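The last home game was against Tronumbridge, and Gitmont had not beaten them in ten years.

The kicker's father had sold programs at the gate for 21 of those seasons and the ones before. In October he stayed home with his hip and listened on the kitchen radio. The announcer talked too fast when Gitmont had the ball.

With four seconds left it was 24-22, Tronumbridge. The coach sent the kicker out from 50 yards. She had never made one longer than 44.

He turned the radio down, then off. He rinsed a cup and dried it. Through the window he could see the glow of the field lights over the Sundqvist feed store, and he stood there waiting to hear a horn or a cheer. A truck went by.

She came in at ten with her cleats in her hand.

"Did you hear it?" she said.

"No," he said. "Tell me from the snap." 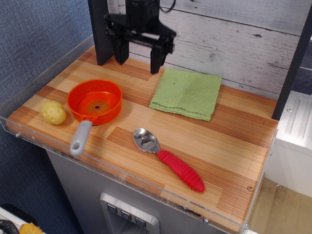
A green cloth on the countertop.

She sat down and told him -- the snap, the hold, the wind coming left to right. He asked which hash mark. She told him that too.

Comments

fasska99: So did she make it or not?

endzone_reader: My dad used to turn the radio off too. I think she made it.

Related
The Bus to Tronumbridge
Two Innings in the Rain
Third String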